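Menos juguetes, por favor

Llevo años oyendo que un cuarto de niños necesita cosas. Muchas cosas. En Kallitville abrieron el otoño pasado una tienda con 3,858 referencias (lo ponía el folleto, orgullosísimos) y salí de allí mareada y sin comprar nada. Mi postura es otra: un paño blanco, un par de vasos de plástico, unos bloques y a jugar.
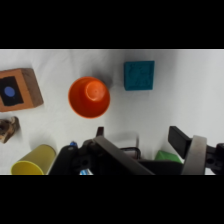
Vasos, bloques y un paño arrugado: material de sobra.

Un vaso boca abajo es una torre, un tambor, un escondite — lo que haga falta esa tarde. Y tumbado, rueda. ¿Qué juguete con pilas da tanto por tan poco? Luego están las piezas de madera con un hueco, que me parecen un invento maravilloso. Da igual si el cubo entra o no entra: lo bueno es el rato de probar, girarlo y volver a probar.
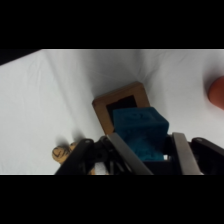
Tiziana Santoro me escribe que exagero, que sus hijos se aburren con cuatro bloques y que a ella el aburrimiento le toca aguantarlo un miércoles a las seis. Pues tiene razón en lo segundo, Tiziana, ¡lo sé muy bien! Pero yo aguantaría un poquito más antes de sacar la caja grande. Y un peluche al lado siempre ayuda, que para eso hace de público.

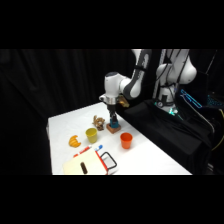

Y a la hora de recoger

Pocas piezas se guardan en un momento. Yo las envuelvo en el mismo paño, hago un nudo y al estante hasta mañana.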